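Vultik Story Deck, Second Edition
Prompt cards and workbook for short fiction writers
Published by Ekex

Item status: in stock
Format: boxed card set with softcover workbook
Language: English

Overview

The Vultik Story Deck is a planning tool for writers of short fiction. It generates a starting situation, a central object, a constraint on the narrator and a closing condition. The user draws one card from each of four suits and copies the result onto a workbook page. The draw takes a minute or two. Drafting is done separately, by whatever method the writer prefers.

The deck does not supply plots. A draw fixes four elements and leaves the order of events, the number of characters and the setting open. Writers who want a full outline should look at the Cuvent Plot Ledger, which is sold separately and uses a different page layout.

Suits

Situation. Each card states a circumstance already under way when the story opens. Sample text: "A guest has stayed one night too long." Cards in this suit are gray on the back.

Object. Each card names one thing that must change hands at least once. The object may be given, stolen, sold, lost or returned. Cards are green on the back.

Narrator. Each card limits what the narrator knows or is willing to say. Sample text: "The narrator was asleep for the important part." Cards are red on the back.

Close. Each card sets a condition for the last paragraph. Most concern where a character is standing or what has been left unsaid. Very few call for a twist. Cards are blue on the back.

Contents of the box

One deck in four suits, with two blank cards per suit
One workbook, 65 draw pages, lay-flat binding
One reference sheet, folded
One cardboard tray with lid

The workbook pages are ruled on the right side and unruled on the left. Each page has a field at the top for the four card codes. The codes are printed in the lower corner of every card, so a draw can be recorded without copying the full text.

Changes from the first edition

The first edition had a fifth suit, Weather. It was removed after users reported setting it aside. Six of its cards were reworded and moved to Situation. Card codes have been reassigned throughout, and first edition codes do not match the second edition reference sheet.

The Object suit was revised for length. First edition cards often described the object in a full sentence, and drafts tended to repeat that sentence. The new cards give a noun and at most one adjective.

The card coating is now matte and accepts pencil. Ballpoint ink may smear if the card is stacked immediately.

The four possible combinations of one Close card with the Narrator card N-20 have been flagged on the reference sheet as difficult. They can be used. Drafts built on them usually run long.

Drawing methods

Standard draw. One card from each suit, read in the order Situation, Object, Narrator, Close. The Close card may be left face down until the draft reaches its final page.

Short draw. Situation and Object only. Suited to flash fiction and to timed exercises.

Double object. One Situation, two Objects, one Narrator, one Close. Both objects must be present in the same room at some point in the story.

Group draw. One Situation card is read aloud to the group. Each writer then draws the other three cards privately. A box supports a group of up to 24 when cards are returned to the deck after their codes are recorded.

Working surface

A standard draw needs a flat area large enough for four cards in a row and the open workbook. Any hard tabletop or board will do. Cards are difficult to pick up from bare glass and should be slid to the edge.

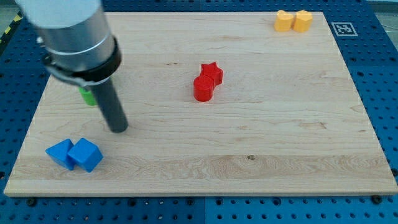 Sample draft

A sample story, "The Henriques Umbrella," is printed at the back of the workbook. It was written from a standard draw and runs to 1,481 words. The four card codes are listed at the end of the story, after the text, so that it can be read first without them. Margin notes mark the paragraph where the umbrella changes hands and the paragraph where the Narrator constraint takes effect.

Stories written with the deck belong to the writer. No credit to Ekex or to the deck is required on publication. The card text itself may not be reprinted as a list.

Refills and compatibility

Replacement workbooks are sold singly. They fit the second edition tray. First edition trays are narrower and will not close over the new binding.

Blank card packs are available in all four suit colors. Blanks carry no code; the reference sheet has spaces for the user to assign one.

Storage

Keep the tray closed and away from damp. Cards that have curled can be pressed under a heavy book overnight.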